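The Jar Problem

A college robotics club wants to teach machines to tidy a desk. After a month of watching, our writer still has questions about the homework.

Jan 24, 2020

The first thing the Henholm robotics club will tell you is that it doesn't build robots anymore. It used to. There is a shelf of them in the hallway outside the workshop, mostly wheeled things with dead batteries and team numbers on the side, left over from the years when the club drove to regional contests and came home with a certificate. Last fall the members voted to stop entering. They would spend the year on one project instead, and the project would be about hands.

The project is called Plultumeck. I asked four different students where the name came from and got four different answers, one of which involved a vending machine. The plan is easier to pin down. Students use hand-held grippers to do small chores at real desks, the kind with stuff all over them. A camera rides on the gripper and records what it sees. The recordings go to a server, and a program is trained to copy the motions. If it works, a robot arm with the same sort of gripper should be able to walk up (the students do say "walk up," though the arm is bolted to a table) to a desk it has never met and put things where they belong.

I have heard this before, or things close enough to it. I have written about a laundry folder that folded one brand of towel. I have written about a kitchen arm that needed its own engineer standing by with a rag. So I came to Henholm with my arms crossed, and I'll say up front that they are still mostly crossed.

What the students do all day

They pick things up and put them down. A session lasts most of an afternoon, and a student who signs up for one is given a short list of chores: pens into a cup, books into a stack, lids on and off jars. Each chore gets repeated with the objects moved a little, then repeated again. There is a rule against using your fingers to fix a mistake. If the gripper drops a thing, the gripper has to go get it.

The club's target for the year is 412 recorded chores, a figure chosen because it was what fit on the storage they could afford. By the second week of January they had 132 they were willing to keep. The rest had been thrown out for bad lighting, sleeves over the lens, or someone forgetting the rule about fingers. That is a slow pace for a year that is nearly half over, and the members know it. When I brought it up, the conversation moved to snacks.

It is also dull work, and I mean that as a compliment to the people doing it. The contests had noise and a clock. Now the club has students hunched over desks, breathing through their noses, trying to get a jaw around something round. Membership has dropped since the fall. The ones who stayed are the patient ones, and they are good company, but I wondered more than once what they were learning that they couldn't have learned from a summer job in a stockroom.

Lids are the hard part. A pen can be grabbed almost anywhere along its length and it won't care. A screw-top jar takes one gripper to hold the body and another to manage the lid, and both grippers have to agree about where the jar is. Squeeze a thin plastic jar too hard and it goes out of round. Squeeze too softly and it slides against the pads. Students argue about whether to keep the jar upright or lay it over on its side, and the two camps have started keeping their sessions apart so the recordings won't fight with each other.

I tried it. You lose all feeling below the wrist, for one thing, and what comes up through the handles is a sort of mush. My jar went under a chair. The student running the session wrote something down and would not show me what.

After enough tries you do get better, and that bothered me as much as the failing did. I had started cheating without meaning to. I leaned my elbow on the desk. I nudged the jar against the side of a box to hold it still. I looked at it from above, with my own two eyes, which the program will not have. Some of what made me better was never in the recording at all.
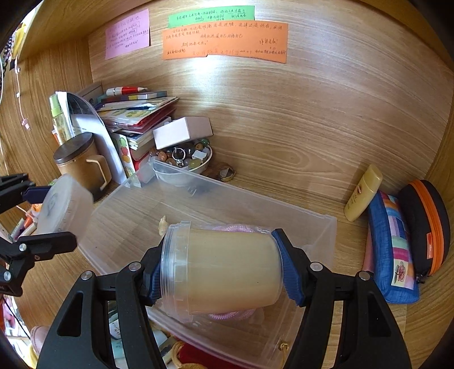

Whose desk is it, anyway?

The club is proudest of its settings. Labs usually practice on a bare table, the members say, and a bare table teaches a machine about bare tables. Plultumeck goes to dorm rooms, study cubicles and shared offices and works with what's there. At the desk with the wooden-grain walls, that meant a jar of something pale and creamy held over a clear plastic storage box with a coil of pink rope in it, and behind the box a mug, a lamp, a stack of books and notebooks, a white bowl of stones and beads. There were handwritten notes in Chinese pinned up on the wall. I liked that desk. Somebody lives a good part of a life at it, and any machine that could be trusted there would have earned something.

But look at what the trust would involve. The bowl had a ring in it. A small round watch lay on the desk right next to it. A person tidying up would see those two things and slow down without being told. A program trained on lids and pens has no reason to treat a ring any differently from a bead, and I couldn't find a chore on the club's list that would give it one.

There is the matter of the notes, too. They were legible to anyone who reads Chinese, and the camera picks up whatever is in front of it. The club has a permission form, 3 paragraphs long, and the desk owners sign it before a session. It says the recordings may be shared "with partners for research purposes." I asked who the partners were. At present there is one, a small firm called Steiner that sells gripper parts and gives the club a discount. I asked what Steiner does with the recordings. The answer was that Steiner hadn't asked for any yet.

"Yet" is carrying a lot there. I don't think anyone at Henholm is up to something. I think they wrote a form late one night and haven't read it since. Still, these are students who can talk for an hour about the friction of a rubber pad, and I'd have liked five minutes on what happens to footage of a stranger's desk once the school year ends and the officers graduate.

The test at Dratlow

In January the club took its program down the road to Dratlow, the old library annex where the arm is kept. The arm had a gripper like the ones the students use, and in front of it was a desk set up by members who had not taken part in the recording. I was invited on the condition that I not stand near the window, where I would throw a shadow.

The pens went well. The arm moved in a hesitant, human sort of way, with a little dip before each grab, and the students laughed because they recognized the dip. It belongs to one of their own, who has recorded more sessions than anyone else. So the machine had picked up a habit along with a skill, and couldn't tell them apart.

The books went less well. The lid was tried 6 times. The arm found the jar, closed on it, and then the second gripper reached for a lid an inch to the left of where the lid was. On the last try it got hold of something and turned, and the jar turned with it. There was some clapping. I wrote down "jar turned with it" and underlined it.

The members were cheerful afterward, more so than I thought the results deserved. Their view is that every failure they saw could be fixed with more recordings. That may be so. It's also what people in this field say about every failure, and it has the handy quality of never being wrong at the time you say it. I asked what result would convince them that more recordings weren't the answer. There was a pause, and then someone said they'd have to think about it, and someone else said it was a good question for the spring report.

What the club gets out of it

I went back through my notes looking for the moment I was won over, as I know these articles are supposed to have one. The nearest I can find is from a slow afternoon at the end of my visits, when two students spent a long stretch on a single jar and then stopped to argue about how a thumb works. They took turns opening the jar by hand with their eyes shut. They tried it with gloves on. One of them drew the motion on the back of a chore list, crossed it out and drew it again.

No one was recording. It was the best hour of teaching I saw at Henholm, and none of it will reach the server. If I were advising the club I would tell them to do more of that and to fix the form. I'd also tell them to put a ring on the chore list and see what happens.

They plan to test the arm again once the next batch of sessions is in. The side-lying jar people and the upright jar people will each get a turn.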